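Shared Desks at Sundum: Frequently Asked Questions

Last updated November 13, 2018

These are the questions members and day visitors send us most often about the desks, the mice and mouse pads, and what can be left on a table. If yours isn't covered, write to the front desk or ask when you come in.

BOOKING AND ARRIVING

Do I have to book a desk?

Only for the window tables. Everything in the middle room is first come, first served. Window tables can be booked up to 28 days ahead through your member page. Day visitors can book one as well, but no more than 3 days ahead.

What happens if I'm late?

We hold a booked place for an hour. After that it goes to whoever is waiting. If you call before the hour is up we will keep it for you.

Can I sit at the same place every time?

You can book the same place as often as it is free. We don't assign permanent desks on the Sundum floor. If you need one, the Quintana rooms upstairs are rented by the month and come with a lock and a drawer unit.

What does the four-digit code in my confirmation mean?

The confirmation shows a three-digit code for the door and a one-digit code for the floor, run together. The floor number is always last. If you are told to go to locker 906, that number is separate and has nothing to do with the door.

THE TABLES

Why aren't the window tables rectangular?

They came with the building when we took over the lease, and members liked them enough that we kept them. The wavy edge gives you a place to pull a chair in close, and two people can work at one table without facing each other directly. The drawback is that clamp-on lamps and monitor arms don't hold well on a curved edge. Please don't use clamps on them. The straight tables in the middle room are fine for that.

Can I bring my own monitor?

Yes, in the middle room. At the window tables we ask for laptops only. A large screen takes up the second person's half of the table and blocks their light.

Is there too much sun by the window?

From April on, the afternoon light can be strong. Blinds are on a cord to the side of each window. Check with the other person at your table before you lower them. An optical mouse will work in sunlight on a mouse pad, but a bare, shiny surface can make the pointer jump.

Can I put a hot cup directly on the table?

No. Coasters are in the tray next to the kettle. Heat marks in light wood are hard to get out and we have sanded the tops once already.

MICE AND MOUSE PADS

Do you lend out mice?

Yes. Ask at the front desk. There is no charge for the day. We keep wireless ones and a few with a cable for people whose laptops won't pair. If you lose one, the replacement fee is added to your next invoice.

How do I connect a wireless mouse?

It depends on the model. Some have a small USB receiver, usually stored in the battery compartment. Others pair over Bluetooth: switch the mouse on, hold the pairing button until the light flashes, and pick it from the list on your laptop. Please remove it from your list when you hand it back. Otherwise it may connect to your laptop the next time you walk past, while someone else is trying to use it.

The pointer is slow or skips. What should I try?

Turn the mouse over and look at the sensor opening. A hair or a crumb is enough to cause trouble. Wipe it with a dry cloth. If that doesn't help, change the battery – spares are in the top drawer at the front desk. If it still skips, bring it back and take another one.

Do I need a mouse pad?

We ask you to use one on the wooden tables. Constant movement in one spot wears down the finish, and small grit under a mouse leaves fine scratches. It doesn't matter what the pad looks like. Printed ones, plain ones and pads brought from home are all fine as long as they lie flat.

How should I set up the mouse and pad on a window table?

Put the pad near the edge where you sit, with enough wood beneath it that no corner hangs over the dip in the outline. Keep the mouse at the height of your elbow and close to the laptop so you aren't reaching for it. Books and anything else you only need now and then can go toward the middle of the table.

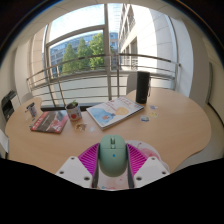
Window table with a sage-green mouse, a pale mouse pad and a thick white book or magazine farther back.

How do I clean a mouse?

Switch it off first. Use a cloth that is slightly damp with water or a mild cleaner, and wring it out well. Go over the shell, then along the sides where fingers rest. For the slot around the scroll wheel, a dry cotton swab works best. Turn the wheel a little at a time as you go. Never spray anything straight onto a mouse, as liquid gets in at the seams.

And the pad?

Fabric pads can be washed by hand in lukewarm water with a drop of dish soap. Dry them flat, away from the radiator. Smooth-faced pads only need wiping. Light-colored ones show coffee and ink sooner, so wipe those at the end of the day. Don't scrub at a printed design.

BOOKS, POTS AND OTHER THINGS ON THE TABLES

Can I leave my things overnight?

Not on the tables. The cleaning starts after closing and everything has to be off. Use a locker or take it home. Anything left behind goes in the box under the front desk and stays there for a month.

Who do the books belong to?

Most are from the Vustent shelf by the entrance, which holds 400 titles, mainly design, travel and cooking. Read them anywhere on the floor and put them back on the shelf before you leave. If a book has no green sticker on the spine, it belongs to a member.

May I put a plant or a pencil pot on the table?

For the day, yes, if it is small and the other person doesn't mind. Put a saucer under anything you water. Set it well back from the edge, where a sleeve or a cable won't catch it.

Can I eat at my desk?

Cold snacks only. Meals are eaten in the kitchen.

SHARING A TABLE

How much of the table is mine?

Half, when there are two of you. There are no marks on the wood, so go by the chairs. If your papers have drifted over, pull them back in.

Are phone calls allowed?

Short ones, quietly. For anything longer use one of the booths by the stairs. Video calls at the window tables are not allowed, even with headphones.

The mouse clicks at the next desk bother me. Can you help?

Ask us for one of the quiet mice and offer it to your neighbor, or tell us and we will do it. We have also put felt pads under the keyboards in the middle room.

OTHER LOCATIONS

Do the same rules apply at Drirkonero?

Mostly. Drirkonero has straight tables throughout, so clamps and monitor arms are allowed everywhere. Mice are lent out there too, but they have to be returned to the location you took them from. Booking works the same way and your member card opens both doors.

How do I report something broken?

Leave it where it is, with a note on it, and tell the front desk before you go. For a wobbling table, say which window it stands at.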